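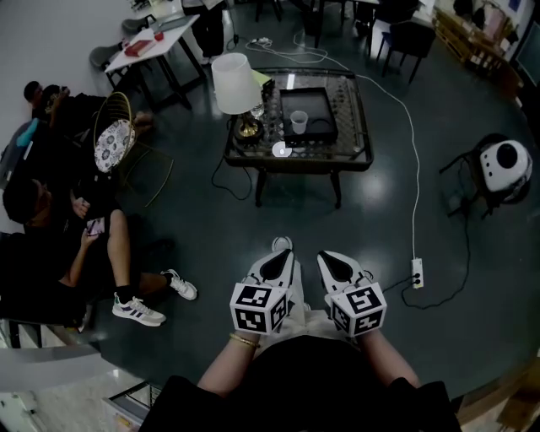

3 min read

Budgeting for the second pair

Friday, July 22, 2022

I spent most of this week on a spreadsheet, so this post is about the spreadsheet.

We started in March with one pair of hand-held grippers and one headset. The plan then was to see if we could get people doing ordinary living-room jobs with them, moving a cup, straightening a tray, that sort of thing, and come away with recordings good enough to train on. We could. Now Raluca wants a second pair so two people can work in parallel, and I've been asked what it will cost.

My first answer was the price of the grippers times two. That was wrong, and Shinji was polite about it.

The grippers are the easy line. They're a printed white body, a soft black pad at the tip, and a cube on the back with markers on its faces so the tracking knows where each hand is. We print the bodies ourselves. The pads wear out and the cubes get knocked, so I've put in spares: five sets of pads and two extra cubes. I had the cubes down as a one-off purchase in the first draft. Anyone who has caught one on the corner of a coffee table will tell you they are a consumable. A scuffed marker still looks fine to a person and reads badly to the software, and you lose an afternoon working out why.

The line I left out completely was power. At the moment we have a power strip on the floor and cables running out to it from wherever they have to come from. It works for one station. For two we need proper runs along the walls and some flat covers where people walk. Teodor got a quote from Herko for the covers and it came to $554 with delivery. I thought that was a lot for rubber. Then I priced a week of nobody being able to work and left it in.

Furniture was the next argument. We have a lamp, a glass-topped coffee table, a wire chair with a cushion and a few other pieces, and everything recorded so far has been done around them. Mbali's view is that money spent on a second identical setup is wasted and we should buy different furniture for the second station. I agree with her. I'd sooner go to an op shop with a trailer than order a matching set. I've allowed a small amount and written "second-hand" beside it so it doesn't get rounded up later.

I also got the floor wrong. Ours is dark and glossy and it throws the ceiling lights straight back up. I had nothing in the budget for that. I've now added two large rugs and some diffusers for the lights, and if the rugs do the job the diffusers can come off. We should have tested this months ago with a borrowed rug. We'll do it on the weekend.

On suppliers, we compared Zapata and Zerska for the headset. Zapata is cheaper up front and wants a yearly licence. Zerska costs more and you own it. Over one year Zapata wins and over two it doesn't. I've gone with Zerska, mainly so I don't have to defend a licence renewal every winter. Laurențiu would have picked the other one and he may turn out to be right.

Then there's people's time, which I keep finding in the wrong column. New operators need 25 minutes of practice before anything they record is worth keeping, and someone who knows the gear has to sit with them while they do it. Holding the grippers out in front of you is tiring as well, so there are breaks. With one station the breaks don't matter much, the next person just takes over. With two stations you need more people rostered on or you've bought a second pair of grippers to sit on a shelf. I've costed it with the extra people in. That is now the biggest number on the page, well ahead of any of the hardware.

The whole thing goes to the Drurkau office on Monday. If they cut it, I'd like them to cut the furniture first and the headset second, and leave the cable covers and the spare cubes alone. I've put that in the cover note in those words.

Still to chase: a price on longer lamp cords, storage tubs with lids, and whether the printer can be serviced before we run off another set of bodies.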